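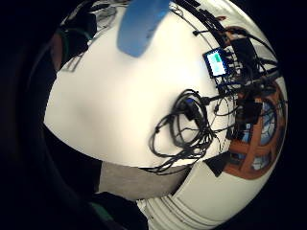

Fig. 1. Loose cabling against a white surface, with a small display device.

Handout 7: Cable management at a shared desk

Slack is the spare length left after a cable reaches its port. Coil it flat and tie it with hook-and-loop tape. Keep adapters outside the coil - a block inside it strains the leads.

Clear the desk before rerouting. Cloths and packaging come off first, then the phone, keyboard and mouse.

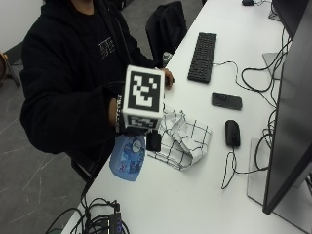
Peripheral leads run behind the monitor stands, never across the working edge. Allow 400 mm of slack for a keyboard, 600 mm for a display.

Cable logs are due 20th February.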